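About Belater

Belater tests whether machines can do ordinary chores yet, in the home and on the shop floor. We started with 4 people and one arm on a bench. Today our list has 248 chores, from wiping a hob to putting printed boards in place.

Most are still done faster by hand. Gripping a thin, flat thing is one of the hard ones — a small error in angle and it slips or bends.
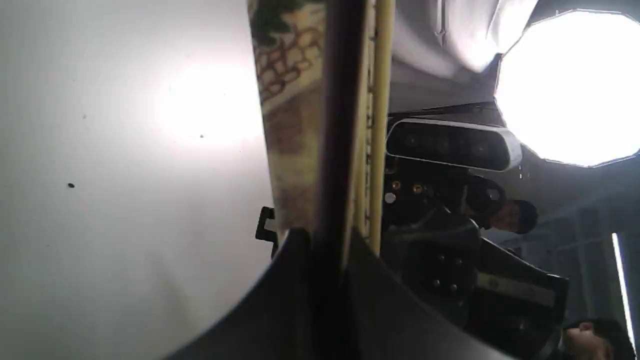 One shop owner wrote to us that she would pay for a machine that did half her shelf work, so long as she never had to stand over it. We hear this often, and few machines pass that test so far.

Each chore is tried 50 times before we publish a result, good or bad. Our sister firm Nomell runs the home trials. Quinlan, our newest project, covers stockrooms and opens in February.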